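Trellton Sorting Gripper Kit, for one or two arms

If you have ever tried to teach a robot arm to reach down into a deep bin and come back out again without bumping the walls, you already know why we made this kit! The fingers are slim, flat and dark, with a squared tip, and they open nice and wide before they go in.

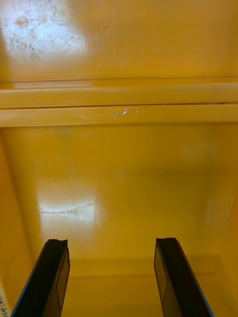
Fingers open inside a yellow bin.

Every finger set goes onto the Trellton wrist plate with a hex key, and the camera cable clips alongside (leave yourself a little slack there - the wrist turns further than you might think).

Plenty of our customers take apart old electronics, so the two-arm version is laid out with that job in mind. A tray goes in the middle of the table with the board on it, and the bins sit on both sides where either arm can get to them. Ours has a round red board in the tray and wires on the right.

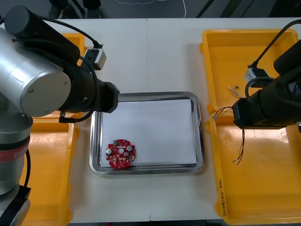 Photo: Elżbieta Wasilewska / Trellton

The two-arm kit comes with 2 finger sets, wrist plates, cable clips and our Flultel control software, which runs on an ordinary desktop computer. Spare fingers are sold in pairs under part number 276. Bins and tray are sold separately, and please do measure your table first.

Orders placed in April ship in 22 days. Write to the Faulkner workshop with any questions, we love hearing from you!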